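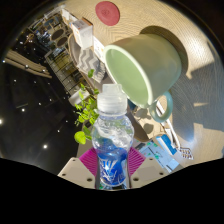

Our project asks if a machine can clear a café table yet. We chose one chore: take the bottle off the red coaster and put it at the side of the table. 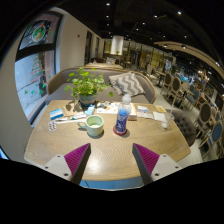 The small things are the hard part. Cards and thin papers lie flat, and our program often confused them with the table. We made 110 trials in May, and 30 failed.

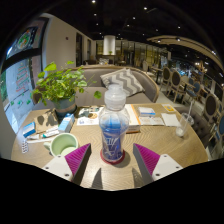

Results

The bottle was easier than the mug, whose handle must be considered.

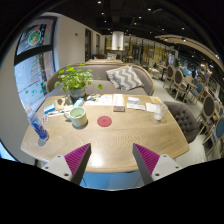
Faustine Bodin

I think a waiter is still much faster. For one bottle, our method needed 50 seconds.

Contact: Trutley Student Projects | Back to top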